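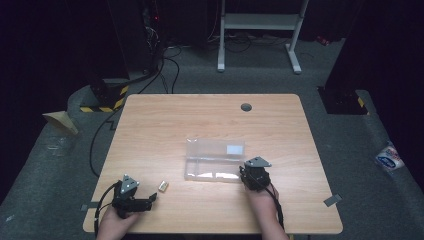
Hanico Gornis Bench Teaching Set
Product information for employers, line managers and staff representatives

Product code: Gornis 624
Page last revised: 28/10/2022

Overview

The Gornis Bench Teaching Set allows experienced packing and sorting staff to record the way they handle small parts, so that the same task can later be carried out in part by an automated cell. The worker holds a gripper in each hand and performs the task at a table. The movements of both hands are stored and used to prepare the program for the cell.

The set is intended for light bench work: placing small items in boxes, opening and closing lids, turning parts to face the same way, and moving filled boxes to one side. It is not intended for hot parts, liquids, food, or any item that requires two people to lift.

Hanico supplies the set to manufacturers, repair depots and mail order packing rooms. It may be bought outright or leased for a single project.

What is supplied

Two hand-held grippers, left and right, with cables
One recording unit with power supply
One foot switch
Replacement jaw pads, 6 pairs
Storage case
Printed operator guide and printed supervisor guide
Access to the Maurya task library for the length of the agreement

Tables, stands and sample parts are not included. Most customers use a bench they already own. Any level table is suitable if the worker can stand at it without bending and can reach the whole working area with both arms.

Using the set

A recording session begins with the parts placed on the table in the positions they would normally have at the start of the job. The worker takes up both grippers, presses the foot switch once, completes the task at an ordinary pace, and presses the switch again. A short tone confirms that the recording has been kept. A recording that went badly can be discarded from the same switch by holding it down.

Workers should not be asked to slow down or to exaggerate their movements. Small corrections, such as nudging a box straight before lifting its lid, are useful to the program and should be left in.

Cables must be led away from the hands and must not cross the area where parts are being handled. The supervisor guide shows approved cable routes for left-handed and right-handed operators. Floor cables in a walkway require a cover.

A single task normally calls for several operators. Where only one person records, the cell will tend to repeat that person's habits, including reach and hand preference, and it may cope poorly when parts arrive in a different position.

Effect on existing jobs

Hanico requires each customer to complete a staffing statement before delivery. The statement sets out which tasks will be recorded, who will be asked to record them, and what those employees will do once the cell is running. A copy is to be given to every employee named in it.

At the Zudton repair depot, where the set was first put into regular use, the repacking of small metal parts into hinged boxes was recorded by the employees who had been doing it by hand. The cell now handles the standard boxes. Mixed orders, damaged packaging and customer returns remain with the bench staff. Two positions were regraded to cell attendant, with training during paid hours. The evening repacking shift was ended in December after its members had been offered places on the day shift. Three accepted and one left the company.

Rekha Dubey, bench supervisor at Zudton, gave the following account for this page:

"The first weeks were harder than we had planned for. People who had packed boxes for years were being asked to think about how they did it, and several of them did not enjoy being recorded. We changed the arrangement so that each person could review their own recordings and remove any they were unhappy with. After that we had fewer refusals. The attendants' work is less tiring on the wrists, but it involves more waiting, and some of my staff would still prefer the bench."

Customers are advised to allow for a similar period of adjustment. Output at the bench will fall on days when recordings are being made, and targets for those days should be reduced accordingly.

Consent and records

Recording is voluntary. An employee who declines must not be placed at a disadvantage in pay, hours or grading. Names are not stored with the recordings. Each operator is given a number, and the list that connects numbers to names is held by the customer and not by Hanico.

Recordings may not be used to measure individual speed or to support disciplinary action. This condition forms part of the sale and lease agreements and continues to apply if the set is passed to another site.

The recording unit holds up to 1000 task recordings. Older recordings are not overwritten automatically. When the unit is full, the supervisor must move or delete files before a new session can begin.

Working time limits

No operator should hold the grippers for more than 20 minutes without a break. Operators with existing hand, wrist or shoulder complaints should speak to their occupational health adviser before taking part. Jaw pads should be checked for wear at the start of each session and changed in pairs.

Ordering and support

Orders should state the product code, the number of sites, and whether a lease or a purchase is required. The completed staffing statement must be attached. Orders received without it will be held until it arrives.

Replacement pads: part 1932
Left or right gripper, single: quote the product code and side
Operator guide in large print: available on request at no charge

One day of on-site instruction is included with each set. Supervisors and at least two intended operators should attend. Further days may be booked through the Hanico service desk.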